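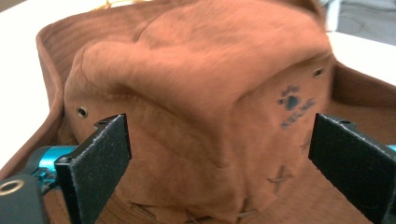

Brown suede, two eyelets, one paw print. The hard one.

Aug 16, 2024

I said in January that I didn't believe a cheap two-fingered gripper could deal with a hat, and I'm still not sure I believe it. Our build, which we call Grumholm after the street the workshop used to be in, has eaten 1581 pounds so far. The original budget was 1000. For that money you could pay someone to pick up your hat for quite a long time.

The claim that set us off was in a write-up from a group called Plorora, who said soft items were "basically solved" once you had enough demonstrations. Enough, in their case, was 882. I've read it twice and can't find where they say how many different hats they used. I suspect one.

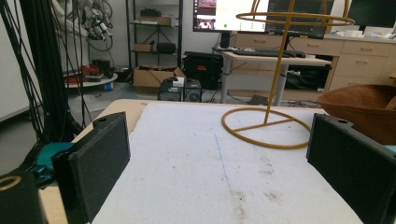 My own view is that the fingers matter more than the numbers. Flat paddles are fine on anything stiff. Squeeze a suede crown between them and it folds, and then you're holding a crease. Wire is the opposite problem — it doesn't give at all, so if you come in slightly crooked the whole thing turns instead of closing up nicely. I have yet to see one finger shape that suits both, whatever the Carura forum says. (They say rubber. They always say rubber.)

We did 30 goes with the hat before I started writing this. I'm not giving a success rate, as two of us couldn't agree on what counts. Is it a pick if the brim drags along the table? I say no.
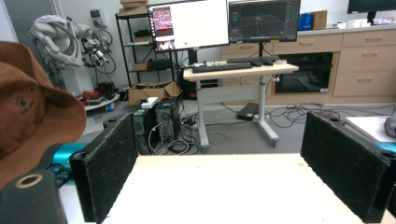 The other thing I'd query is how much any of this carries over to another room. Move the table a bit, change the light, and I expect we'd be back to the beginning. Next on the list is a set of curved fingertips, drawn up but not printed, and a second hat in a stiffer material. If the curved ones do no better I'll say so here, and the paddles can go back on.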